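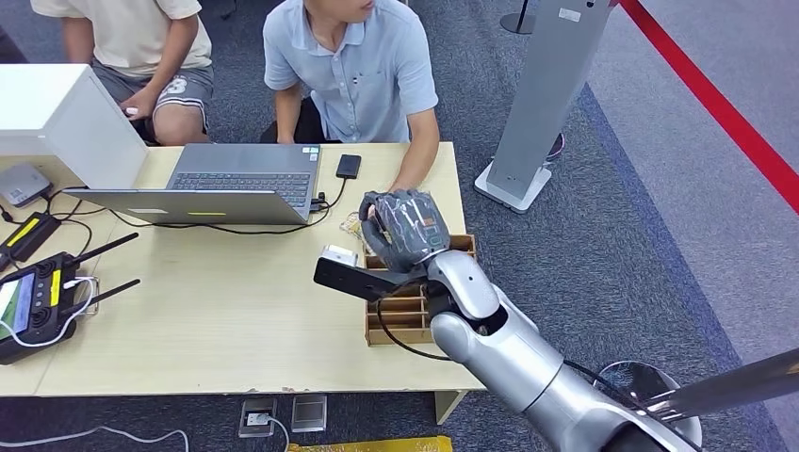

Jeanine De Bruijn
Instructor, Introduction to Automation

Notes to go with the Warkilthorpe open day visit

Read these before the discussion section. They cover what we saw at the robot hand demonstration, what we were told, and the distance between the two. I've left out the keynote. If you want it, Irja Kinnunen took better notes on it than I did and will share them.

1. The task

The demonstration was billed as "everyday handling." In practice that meant picking up small packets at a table with a wooden organizer box on it, the kind with narrow slots. The arm has a dark gloved hand at the end, and the hand closes on a packet and moves it. Chettiar, the group putting on the demo, calls the system Irnirach. I will call it the arm.

Small clear packets are a fair choice of object. They are thin, they shift when touched, and a camera can have trouble finding the edges of something see-through. I give them credit for not using wooden blocks. But a packet is also a forgiving thing to grab badly. You can pinch it by a corner, fold it, or crush it a little, and from behind a rope every one of those looks like a good grasp. Ask yourselves what a failed grasp would have looked like to you from the walkway. Several of you wrote "it never missed" on your visit sheets. How would you know?

2. What was claimed

The presenter gave us one figure: 39 packets handled in the morning session. I asked how many attempts that took. The reply was that they "don't really track it that way at events." So we have a numerator. Please do not put 39 in your reports as a success rate, or as evidence of one. It is a count of packets, supplied by the people showing the machine.

We ourselves watched 12 pickups. Three ended with the packet back on the table and the hand opening again. The presenter called these "resets." Maybe they were. A reset that happens because the operator wanted one and a reset that happens because the grip was poor are different events, and we had no means of telling them apart. In your reports, call them "incomplete" and say why you chose the word.

3. Who or what is in charge?

Look at the table again and pay attention to everything that isn't the hand. There is an open laptop with its keyboard facing the man in the blue polo shirt. There is a handheld remote controller with two antennas and a small lit screen. Two people are sitting right at the table, one of them with his forearm close to the hand.

None of this proves the arm was being driven by a person. A remote can be there as a safety stop, and a laptop can be there to show a log. It also doesn't prove the arm was working alone, and "autonomous" was used freely in the talk. When I asked what the remote was for, the answer was "backup." Backup for what? The arm, the base, the whole program? We ran out of time, and I'm not going to guess for them.

For your report, sort what you know under these headings:

Seen by you
Told to you by the presenter
Read on the handout from Chettiar
Assumed

Last June's group put almost everything under the first heading, and I spent a long evening moving it to the fourth.

4. Setup and what it hides

A demonstration table is arranged by somebody. The packets, the box, the height of the table and the lighting at Warkilthorpe had all been settled before we walked in. That is normal and I don't hold it against anyone. It does mean that the result belongs to that table. When the handout says the system is "ready for pharmacy, retail and home use," it is describing three places we did not visit.

Things I would have liked to see changed in front of us:

— the box turned a quarter turn
— a packet lying half under another packet
— a visitor choosing the packet
— the remote handed to one of us to hold

I asked for the first one. They said the box position was "calibrated." Write that word down, and compare it with the chapter on fixed and flexible automation.

5. In fairness

The hand itself interested me more than I expected. Fingers that can close on something that small without a special tool are hard to build, and I don't want a stack of reports that sneer. Compare it with the suction picker we saw at Nundon, which was faster and duller and which you all forgot by lunch. I would still pick the Nundon machine for a packing line. Some of you argued otherwise on the bus, and if you still think so, put the argument in writing with a cost in it.

6. For your report

Two pages at most. State the task in one sentence without using the words "smart" or "human-like." Give our 12 pickups and how you judged each one. Describe one test you would run, including what result would change your mind. If your test can't come out badly for your own view, pick another.

Visit sheets go back in the tray outside my office, with names on them this time.

Contact: J. De Bruijn, Introduction to Automation | Course materials, please do not repost | Back to top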